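Notebook, Weltham kitchen, dishes task
2018-06-28

Picking up from yesterday's page, which ends in the middle of a sentence about the left wrist and a word I can no longer read.

Left wrist: rezeroed, and it holds. The offset was a hair over what the Plerberg sheet allows, so either the sheet is strict or I was leaning on the arm when I set it. I would put money on the leaning. Do not zero this arm with a coffee in your other hand.

Task for the day is the same one, clearing the little cluster on the counter in front of the divider: bowl, dishes under it, mug. I drive, Tamara Pană watches the joint traces and tells me what I did wrong. She has a gift for it.

Setup as agreed. Both arms live, head camera on, gripper force limited to the low setting after the business with the saucer. Nothing on the counter gets tidied before a session. The policy we trained in Stodow on a clean bench had never met a dish rack and behaved accordingly, so the toothbrushes, the bottles along the back and the towel on the cabinet door all stay where the household leaves them.
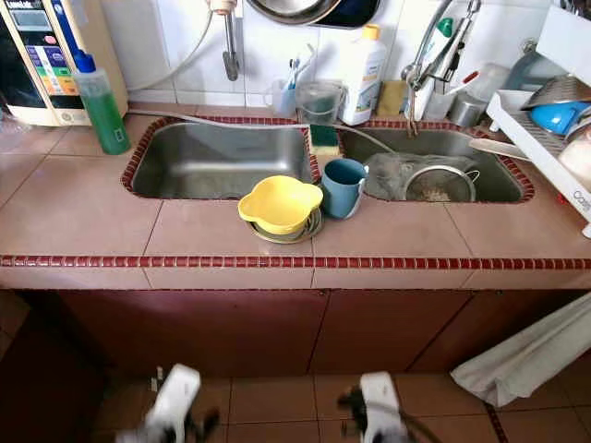
First block went badly and it was my fault. I have a habit of bringing both hands up together at the start, like a conductor, and the recordings are full of it. The right arm has no business in the first part of this task. If we train on these, the robot will learn to greet the bowl. Tamara clipped the worst ones at the front and marked the rest "theatrical" in the log. I asked for a more technical tag and was refused.

Notes on the bowl, for whoever drives next:

Come at it from the left and above, with one finger inside and one outside. Coming in level looks neater on the monitor and pushes the bowl along without ever getting hold of it.

The edge is scalloped. If the outside finger lands on a high point the grip twists when you close. Look before closing, and if you are on a high point, back off and rotate the wrist a little. Backing off is fine to leave in the recording. I would like the robot to know that backing off is allowed.

Lift straight up before going anywhere sideways. What is underneath does not care to be dragged, and the sound it makes on tile carried to the other end of the house.

Watch the hose behind the sinks. It has so far done nothing to us, but the elbow drifts when you are concentrating on the fingers and I do not trust either of them.

Second block was better. I slowed down, Tamara read out the elbow angle whenever it wandered, and I kept the right hand parked until it was needed. Hand-over of the bowl from left to right is still ugly. The lag between my hand and the gripper is 71 ms on the Halilović link by our own timing, which I can live with on a single arm and cannot live with on two. When both are closed on the same object each one corrects for the other and the bowl gets a small nervous shake. I stopped doing hand-overs after that. Left arm takes the bowl, left arm puts it down, right arm does the mug.

Mug: handle faces right, so the right gripper should have an easy time. It does, provided you take the body of the mug and leave the handle alone. I went for the handle because I am a person and that is what handles are for. The gripper closes on it, the mug swings, and you have a pendulum. Body grip only from now on. I have put this on the card taped to the controller, under the line about coffee.

Count for the dataset: some 3,170 clips across all kitchens now, of which Tamara says 8 from this morning are worth anyone's time. She read me the reasons for the others, and it took most of lunch.

We tried kinesthetic for a while after eating, me holding the left arm by the forearm with gravity compensation on and walking it through the reach. The path is lovely, much smoother than anything I make with the controller. The catch is that I am then standing in the camera view with my sleeve over the sink, so the video is no good for training and we can only keep the joint data. Still useful as a reference. I went back to the controller and tried to copy what my own arm had just done, with moderate success. The approach angle on the last recordings is a good deal steeper and the finger drops into the bowl without touching the edge on the way.

Kept the right arm moving early on a few of them on purpose, heading for its waiting spot over by the right sink while the left one reaches. Tamara thinks this is the conductor habit in disguise. I say it saves time. We will let the loss curve decide, and I have written her prediction down here so she can't move it later: she says worse by 2 points.
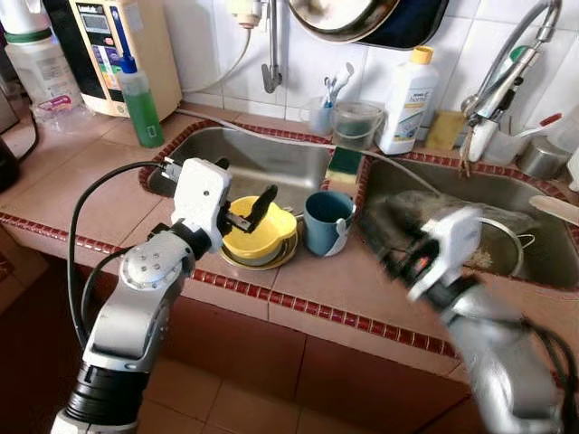
To do before next session

Recheck left wrist zero, hands free of beverages.

Re-tape the cable on the left forearm. It loops out a bit near the elbow and I don't want to find out what it can hook on.

Ask Halilović if the lag can be evened out between arms, even if it can't be lowered. Two equally late hands would be easier to drive than one late and one later.

Split the task label. "Clear counter" is covering at least the bowl, the mug and the dishes under the bowl, and the dishes haven't had a decent attempt yet. Flat things on a flat surface with a two-finger gripper. Bring the thin fingertips from Stodow.

Find out who changed my log entry from "operator error" to "operator".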